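3.2 The bed as a holding surface

Participants in the Buto households rarely named the bed when asked where they put things down. The diaries tell a different story. Of the 1063 entries coded, 200 recorded an item left on a bed during the day, most often clothing or towels on their way to a cupboard. Polat's earlier study of shared flats reported much the same habit, though it treated the bedroom as a place for sleep and dressing only.

We use the term "holding surface" for any flat area that takes items between one task and the next. A bed suits this role well. It is wide, it stands at a handy height for folding, and it is free until evening. Once the quilt is off and only the fitted sheet remains, people seem more willing to put cartons on it as well as cloth (Figure 4). 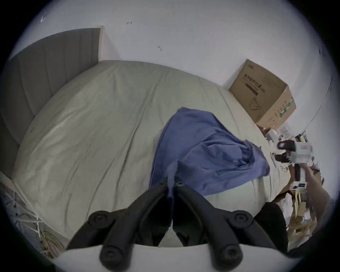 Figure 4. A crumpled blue cloth and a closed cardboard carton on a bed with a fitted sheet. The carton is printed in Chinese as medical protective masks.

Cartons stayed longer than cloth. In 37 entries the same box was noted again on a later day, usually moved to the floor at bedtime and put back the next morning. Several participants described this as tidying. We coded it as a transfer, following the Zanus scheme, and return to the difference in Section 4.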